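Laundry Table, Tuvthorpe

Notes and pictures from the folding table in the back room at Tuvthorpe. The page is kept by Rafia Dhanial. Corrections go to Sławomir Kurek, who wrote the sorting sheet.

The load is small sports kit: shorts, T-shirts, socks. Each piece is folded by itself and then stacked by type. Shorts are folded in half along the center seam, waistband edges matched, then once across. T-shirts go face down, sleeves in, hem to collar. Socks are laid flat before pairing, with the heel pulled out of the toe.

The sheet lists 14 types of garment. Six of them have an elastic waistband, and these take the longest. Gathered elastic pulls the cloth into pleats, so the band has to be stretched flat before the first fold. Noreen Dhanial presses it with the side of the hand. Ľubomír Sokol pins one end and draws out the other. Both methods are allowed.

Folding is done on the near half of the table. Items that don't fold stay along the back.

Back row on the pale tabletop: blue boxing glove, small white box, yellow sponge. 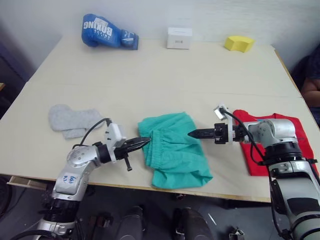
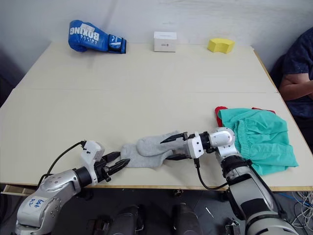
Gloves are left out of the wash. They are wiped inside and out, opened at the cuff and left on their side until the lining is dry. A damp glove goes back on the shelf by the window, never in the kit bin.

Single socks are held until December. After that, gray ones go to Yasir Chaudhry for rags and the rest are thrown out. The bin holds 100 pieces when the shorts are folded to the sheet, fewer when they are rolled.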